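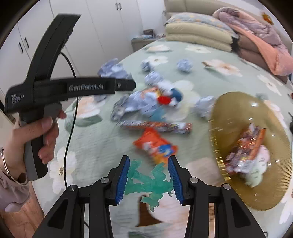 Green plastic figure between the gripper fingers, bed tidying task.

Gripper station checklist, bedroom room, Dikorska site
Date: 26 Nov 2018
Checked by: Alper Güneş

1. Finger pads fixed on both fingers. OK.
2. Screws of the finger joints tight. OK. Please check again after 10 hours of use.
3. Cable of the hand tool. Attention. It lies across the quilt and can catch on the objects. I ask for a longer cable and a clip for the sleeve.
4. Bracelets and rings. Attention. The rule from May says to take them off before work. It must be repeated at the shift meeting.
5. Floor beside the bed free. OK.
6. Snack packages and paper balls kept on the bed or in the dish. OK.
7. Break after each 34 minutes. Not OK. Two colleagues told me they work through it to reach the number of the day.

Comments: Before, the people in this room did the folding and sorting by their own hands. Now they do it with the grippers, and the wrist becomes tired in another place, near the thumb. Older colleagues are also asking what will be their job when the machine has learned it. I could not answer, so I sent this question to the Canska office.

Next check: after point 3 is repaired.

Related items
Hand tool cleaning, Pirkadum
Wrist exercises for shift workers
Kurtuluş site: checklist for kitchen room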